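Amora Student Robotics: mid-year progress report to the Viltier Fund
July 15, 2019

Hello again from Jomomholm! I promised you a proper update once the summer session was up and running, so here goes (it's a bit longer than the January one, sorry).

The big news is that both arms are working. When I last wrote we only had the left one talking to the computer, and the right one would freeze every time a student asked it to move its wrist. We swapped the cable, then the power supply, then finally found a bad setting in our own code, which cost us most of the spring. The students took it pretty well. I took it a little less well.

We have 15 students this session, split into 2 groups. The first group works on picking things up, and the second works on Annan, our tidy-the-desk project, where the robot has to put office stuff back where it belongs. Annan is the one you paid for, so I'll mostly stick to that.

So far the students have recorded 571 practice runs, driving the arms by hand and saving every move. Our goal for the summer was 400, so we're well past it! I do want to be straight with you about quality, though. A lot of the early runs are messy, with long pauses while somebody figured out which way was left, and the group is now going through them and tossing the worst ones. I'll send you the final number in the fall report.

The table got a makeover too. We covered it in brown paper and marked it off in big sections with blue painter's tape, so the students can write down where each object starts and set it up the same way the next day. Cheap, and it ended a lot of arguments.
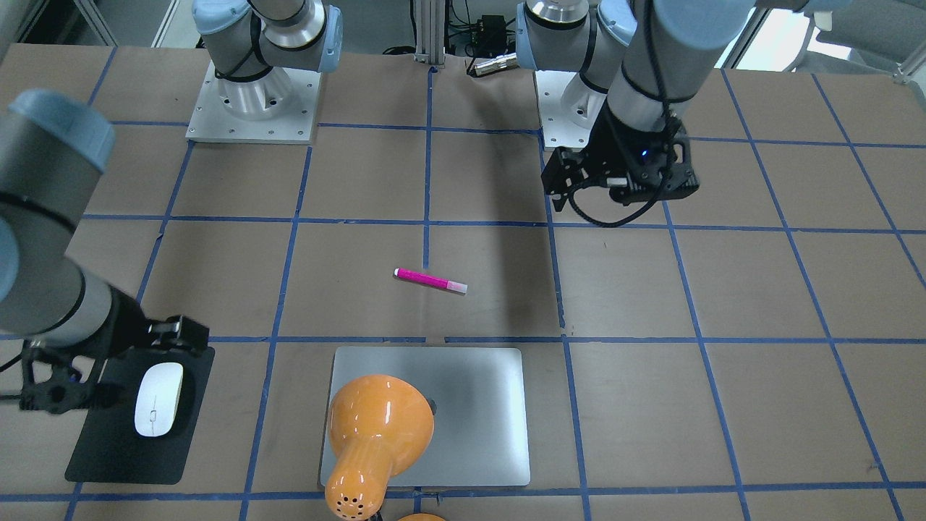
Markers have been the easiest so far, and the computer mouse is getting there. The desk lamp is a pain, because the shade is round and shiny and the fingers slide right off it. One student wants to try rubber pads on the grippers, and I've said yes as long as she writes up the before and after.

Money is fine. We're under on parts and a little over on snacks, which I'm covering myself. I would like to move what's left of the travel line into spare gripper fingers, if that's okay with you. Could you let me know before the session ends? The order takes a while to get here.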